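Wistascombe series: ebook vs. paperback chapter numbering

Posted in Reading Help > Series & Editions

I have the paperback of the second Wistascombe book (513 pages) and the ebook from Wander. The paperback has 40 chapters. The ebook stops at 13, then restarts at 1. Is text missing? I listen on my walks and need to match my place to the print copy in the evening.

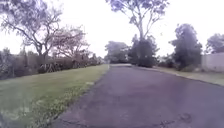
Chapter numbers are not a reliable reference between these two editions. The ebook is divided into parts and the count restarts in each one. I switch formats outdoors as well, usually on a paved path with mowed grass beside it like this one, and I search for a phrase when I get home. Pick five or six words with no names in them, as spellings differ between editions.

posted by Bilyk

Same thing happened with mine. I returned it and got a refund, then bought it again in September. No difference. Good book though, slow first 200 pages.

posted by Stuvberg
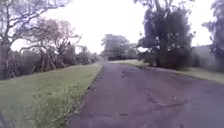 Checking whether the text is complete

Open the table of contents in the ebook and expand each part. Add up the chapters across all parts, leaving out the prologue and the author's note. If the total is 40, the files match. If it is lower, compare the last line of each part with the paperback.

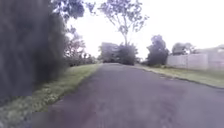 Do the comparison with the font at its default size, or the page turns get tedious. Percent read will not line up with the paperback either. The ebook includes a preview of the next book at the end, and the preview counts toward the total length.

posted by wanderreader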